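古いパソコンを手放すまでの段取りメモ(データの引っ越し・消去・売却)

月曜の朝に引き取りが来るのに日曜の夜まで何もしてなかった。その反省で書いてます。急いで書いてるので読みにくいところは勘弁。

対象は事務所や家で使ってたデスクトップ。ノートも流れは同じ。ただしバッテリーの扱いは別なので最後のほうに少しだけ。

全体の順番はこう。
棚卸し → バックアップ → ライセンス解除 → サインアウト → 消去 → 掃除 → 出品か回収。
この順番を崩すと戻れなくなる。特にライセンス解除を消去のあとに回すのはダメ。自分はやりました。

用意するもの
・外付けディスク 2台(片方は予備。片方だけだと必ず後悔する)
・USBメモリ 消去ツール用。中身は消えるのでカラのやつ
・プラスドライバー
・小さいチャック袋 ネジ入れ
・マスキングテープと油性ペン
・やわらかい刷毛、エアダスター
・紙とペン。スマホのメモでもいいけど、紙のほうが作業中は早い

最初に棚卸し

電源が入るうちにやる。設定画面を開いて、機種名、CPU、メモリの容量、ディスクの容量、OSのエディションを書き写す。スクショで済ませてもいいけど、そのスクショを消すパソコンの中に保存しないこと。冗談みたいだけどやる人いる。

次にソフトの一覧。アンインストール画面をそのまま上から下まで写真に撮る。買い切りのもの、月払いのもの、もう使ってないもの、を印で分けるだけ。会計ソフト、年賀状ソフト、スキャナの付属ソフト、この辺が忘れやすい。

ブラウザのお気に入りとパスワード。同期してるつもりで、してなかったことがあるので、新しいほうのパソコンで実際に開けるか見る。つもりはダメ。

メールは要注意。サーバーに残す設定になってるか、ローカルに落として終わりの設定か。後者だと本体を消した瞬間に過去のメールが全部なくなる。古い事務所ほど後者が多い。

中を開けて部品構成を確かめたい場合は、必ず電源ケーブルを抜いてから。抜いたあと電源ボタンを長押し。それから側板。CPUを外したあとのソケットには指も布も近づけない。曲げたら基板ごとジャンク扱いになります。メモリのスロットは端の白いツメを倒してから、無理に引っぱらない。外したメモリは静電気防止の袋へ。なければ元の箱。ラップは論外。

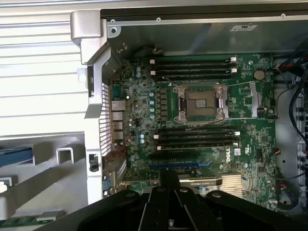 バックアップ

うちはKustoraを使ってます。別に何でもいい。OS標準のでもいい。大事なのは設定じゃなくて戻せるかどうか。

取る場所。ドキュメント、ピクチャ、デスクトップ、ダウンロード。ここまでは誰でもやる。抜けるのは次のあたり。
・Cドライブ直下に作った謎のフォルダ
・別ユーザーのデスクトップ
・会計ソフトが勝手に作るデータフォルダ
・スキャナの保存先
・フォント(買ったやつ)
・日本語入力のユーザー辞書。これ地味に痛い。何年も育てた取引先名の変換が全部消える
・プリンタの宛名設定

コピーが終わったら、必ず別のパソコンにつないで開く。写真を何枚か、表計算を何個か、会計データは実際にソフトで読み込むところまで。フォルダの容量が同じだからOK、は信用しない。開いて中身が見えたらOK。

クラウドに上げるなら前の晩に始める。うちの回線だと夜9時に始めて朝まで、とかは普通にある。途中でスリープに入って止まってたのが一度。電源設定で「スリープしない」にしてから寝ること。

予備のほうのディスクにも同じものをコピー。終わったら本体から抜いて、別の部屋に置く。挿しっぱなしで消去ツールを動かすと、バックアップのほうを消します。考えたくもない。

ライセンス解除

ここで急ぐと金が飛ぶ。

台数制限のあるソフトは、古いほうで「認証解除」か「この端末を削除」を押してから次へ進む。Shemwetaみたいな業務ソフトだと、解除しないまま消すとサポートに連絡して手動で外してもらうことになる。返事が来るまで3日待った。その間、新しいほうで請求書が出せない。月末だったので本気で冷や汗。

解除できたかどうかは、マイページの端末一覧で確認。古い名前が消えてればよし。

OSのプロダクトキーも書き写しておく。本体にシールが貼ってある場合は写真。売るときに聞かれることがある。

サインアウト

・ブラウザ全部。普段使わないほうのブラウザにも入ってることがある
・クラウドストレージ
・メールソフト
・チャット
・音楽、動画
・OSのアカウント本体

OSのアカウントは「端末を探す」系の機能もオフに。残ってると、買った人から連絡が来る。気まずい。

Bluetoothのペアリングも解除。キーボードを手元に残す場合、古いほうにつながりにいって新しいほうで動かない、ということがあった。原因が分かるまで半日。

消去

一番聞かれるところ。初期化だけでいいのか問題。

家族に譲るだけなら初期化で十分だと思う。「ファイルを削除してドライブをクリーニング」みたいな選択肢が出たら、クリーニングありのほう。時間はかかる。夜にやる。

知らない人に売る、回収に出す、仕事で使ってた、このどれかなら専用ツールで上書き。うちはTridettiをUSBメモリに入れて、そこから起動してます。手順としては

・USBメモリを挿して電源オン
・起動メニューでUSBを選ぶ(メーカーごとにキーが違う。機種名で調べる)
・消す対象のディスクを選ぶ。ここで型番を声に出して読む。ほんとに
・方式を選ぶ。普通のハードディスクなら上書き
・開始したら触らない
・終わったらログをUSBに保存、または画面を撮る

SSDは上書きだと向いてないので、ツールの中のSecure Eraseか、メーカーが出してるツールを使う。ハードディスクとやり方が違うので、自分のがどっちか棚卸しの時点で確認しとくこと。

暗号化してるディスクなら回復キーを先に控える。初期化の途中でキーを聞かれて詰まる。

ディスクが複数入ってる機械もある。Cだけ消して満足しない。昔増設したDドライブに給与データ丸ごと、みたいなのが一番こわい。見た目じゃわからないので、気になるなら開けて確かめる。マウンタにはまってるタイプは、マウンタごと引き抜いてからラベルの型番を見て、棚卸しメモと突き合わせ。持つときは側面。基板側を指でつままない。落とさない。抜いたらマスキングテープに「消去済」か「まだ」を書いて貼る。これをやらないと次の日の自分が混乱します。

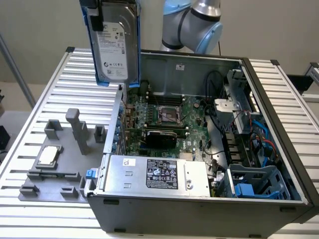

コメント欄より:うちは仕事用のディスクは消去しても売らないことにしてます。本体だけ売って、ディスクは抜いて穴あけサービスに出す。査定は少し下がったけど、取引先に説明するときに「破壊しました」のひとことで済むので気が楽でした。証明書を出してくれるところを選ぶといいと思います。

これは確かにそう。個人情報を扱う仕事ならそのほうがいいかも。証明書は紙でもらって、ログと一緒にファイルへ。ディスクなしで売る場合は出品文に「ストレージなし」と必ず書く。書かないと返品になる。

消去が失敗で止まる場合。ケーブルの接触か、ディスク自体の寿命。挿し直して一回だけやり直す。それでもダメなら売るのはあきらめて物理破壊に回す。粘っても時間のムダでした。

掃除

外で。ベランダで。室内でエアダスターを吹いたら床がえらいことに。

ファンは指で軽く押さえて回らないようにしてから吹く。掃除機のノズルを中につっこむのはやめとく。フィルターは外して刷毛。水洗いしたなら完全に乾くまで付けない。

外側は固くしぼった布。シールのベタベタはシールはがしを布に取って、ちょっとずつ。直接かけるとプラが白くなることがある。管理番号のシールは必ずはがす。会社名が入ったままフリマに出てるのをたまに見るけど、あれはまずい。

ネジは袋へ。袋にどこのネジか書く。側板のネジがない、で査定下がった人がいるらしい。

キーボードとマウスは付けるなら拭く。汚いなら付けないほうが印象いい。

出品するか、回収に出すか

判断はざっくり。
・電源が入る、Windowsの今の版が動く → 売る
・電源は入るけど古すぎる → 部品で売るか回収
・電源が入らない → 回収。ジャンクで売れることもあるけど手間が見合うかどうか

店に持ち込むならLondaleが近いので使ってる。待ち時間は20分くらい見ておけばいい、と言いたいけど、土日は無理。平日の午前。身分証が要る。法人名義だと別の書類もいるので先に電話。

フリマなら写真は5枚。正面、背面の端子、銘板、側板を開けた中身、傷のあるところ。傷は隠さない。起動画面も載せられるなら載せる。シリアルナンバーは隠す。

出品文に入れるもの
・機種名
・CPU、メモリ、ストレージの有無と容量
・OSの有無
・消去の方法(ツール名まで)
・付属品。電源ケーブルの有無は絶対
・傷、異音
・喫煙、ペットの有無

値段は同じ機種の「売り切れ」のほうを見る。出品中の値段は夢が入ってる。

送るときは重さ。デスクトップは思ったより重いので、送料を先に調べてから値付けしないと赤字になる。中でグラボが外れて暴れることがあるので、大きいカードは抜いて別に包む。すき間は新聞紙じゃなくてプチプチで、振って音がしなくなるまで。

自治体の粗大ごみにパソコンは出せないところが多い。メーカー回収か、認定の回収業者。トラックで回ってる無料回収には渡さない。

作業台のこと

床でやると腰が死ぬ。机の上を片づけて、抜いた部品を置く場所を決めてから始める。左が未作業、右が作業済み。まざると終わり。工具は使ったら同じ場所に戻す。壁ぎわに引っかける所を作ってからだいぶマシになった。飲み物は別の机へ。照明は上からだけだと手の影でネジ穴が見えないので、横からも当てる。 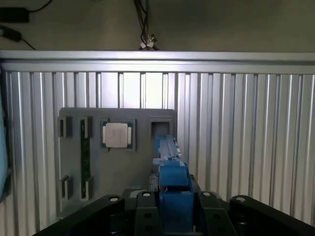 ノートの場合の追加

バッテリーが膨らんでないか。底が浮いてる、タッチパッドが押しにくい、なら膨らんでる可能性あり。その状態で送るのはダメ。店か回収業者に電話で相談。自分で穴をあけるとか絶対やらない。

ACアダプタは純正かどうかで値段が変わる。カメラに貼ったシールははがす。指紋の登録も消す。SIMスロットがある機種はSIM抜いたか確認。SDカードも。自分は入れたまま渡しかけました。

前日チェック

・バックアップを別のパソコンで開いたか
・予備のディスクは別の部屋か
・端末一覧から古い名前が消えたか
・二段階認証の受け取り先が古いパソコンになってないか
・消去のログは保存したか
・全部のディスクに「消去済」の札がついてるか
・管理シールはがしたか
・電源ケーブルを袋に入れたか
・身分証

二段階認証のやつは後から足しました。認証アプリをパソコン側に入れてる人は、消去の前に移行しておくこと。これで銀行に入れなくなって窓口まで行った。

バックアップのディスクは渡したあともしばらく消さない。最低でも次の決算が終わるまでそのまま置いとく。「あのファイルどこ」は忘れたころにきまます。

追記:サーバー機の話も聞かれたけど、RAID組んでるやつは手順が変わるのでまた別に書きます。3月中には。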